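The Small Saucepan With the Blue Handle: A Month of Oatmeal

I have owned bad saucepans for most of my adult life, and I was loyal to every one of them. The last was a Gremeck with a handle that rotated when full, so pouring soup was partly a matter of prayer. When it finally went in June, I told myself I'd spend real money. Then I saw a little black pot with a periwinkle handle and a matching knob, and bought that.

The lid has KONKA printed along the edge, in case you forget whose oatmeal this is. It's clear glass with a steel rim, and I like it more than I expected to. I'm a lid lifter. I lift the lid on rice. With glass I can stand there and fret without letting the steam out, and my rice has improved through no skill of my own.

The knob is big enough to grab with a folded towel and hasn't worked loose yet. It has a small notch cut into it, and I've spent more time than I'd like to admit wondering what the notch is for. A spoon won't rest in it. I tried three.

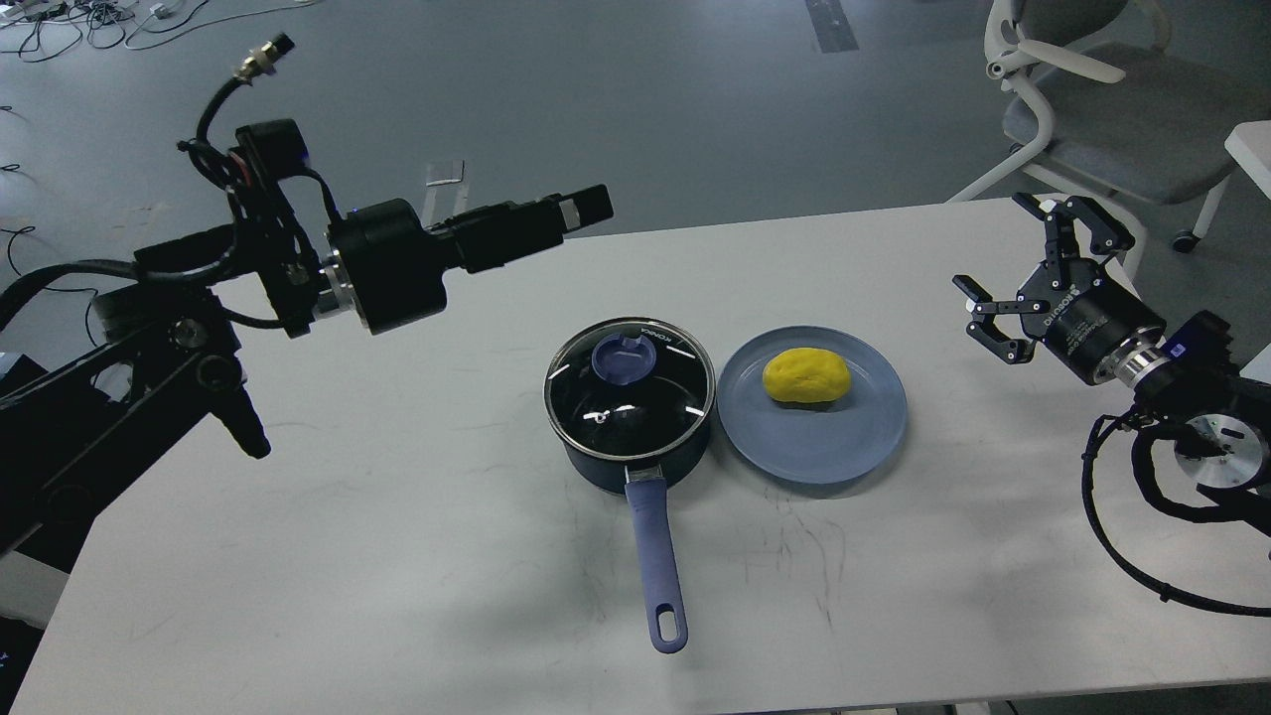
The pot with its lid on, next to the blue plate. The scuffs are on the table.

On to the handle. It's long. On my stove, which was designed for a family of dolls, it sticks out past the front edge and catches me at hip height if I turn too fast. I now park it at an angle, like a sensible person would have from the start. There's an oval hole at the tip for hanging, and the pot does hang nicely, though it took up the hook that used to belong to the colander. The colander lives in the oven now.

As for cooking, it does small jobs well. Oatmeal for one, two eggs, leftover chili. Milk will still boil over if you go check the mail, and I can't pin that on the pot. The inside has wiped clean every time except the Friday I made caramel, when it needed an overnight soak and a word with itself.

My neighbor Rónán Mac an tSaoi swears by his Aguiar, which cost 387 dollars and weighs as much as a car battery. I've used it. It makes very good oatmeal. Mine cost 22 and makes oatmeal.

Gripes: no pour spout, no measuring marks inside, and the blue shows tomato sauce the second it lands. I'd also pay extra for a shorter handle.

Four stars. I'd buy it again, probably in the same color, and I'd measure the stove first.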